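3.2 Small and large items

The items differed mainly in size and in how well they held a crease. Socks were handled at the cuff and toe and laid straight before pairing. Flat cloths were spread first, then gathered from the upper edge. Unsorted garments stayed on the same tabletop.

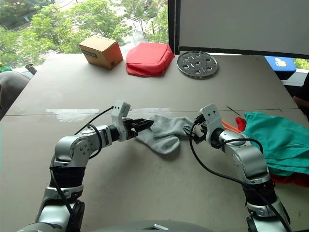
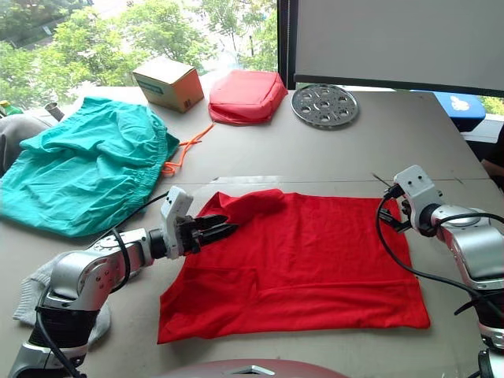 Figure 4. Light gray sock (first) and red cloth (second), with teal fabric left bunched beside each.

3.3 Fold quality

Of 808 folds, 669 were accepted by Koskela – nearly all the rest were socks.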